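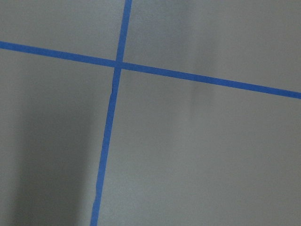 Skokley is coming back for a second series, and its biggest mystery is coming with it

If you have spent the winter rewinding Skokley with a notebook on your knee (we have, and we're not a bit sorry), there is good news at last. The island drama will return in March, with a longer run and, we are promised, an answer to the question of who has been ringing the chapel bell.

The first series ended with the ferry Tresano drifting into harbour with all its lights on and not a soul aboard, which has kept fans arguing happily ever since. One popular theory has it that the missing passengers never left the Clirnell lighthouse at all, and points to the number 39, chalked on the lighthouse door in the opening episode and stitched into a coat lining in the last. It's a lovely idea, and we'd be rather pleased if it came true.
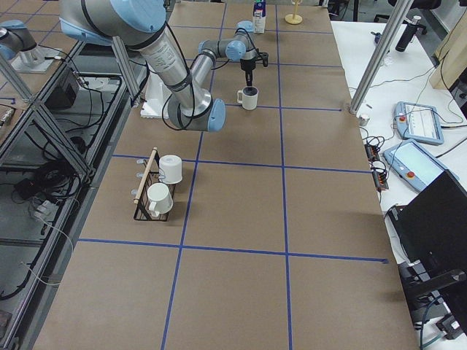
What we know about the new episodes

There will be 16 of them this time, and the story picks up the morning after the ferry's return, with the Forsberg family still refusing to open their cellar. The programme makers say the bell will be explained by the halfway point, though they wouldn't be drawn on the lighthouse, however nicely we asked.

A screening of the first new episode is also planned, with 700 seats to be given away by ballot. Entries open next month on the programme's website, and the episode will be shown on television at 9pm the same evening, so those of us who miss out can still watch at home with a pot of tea.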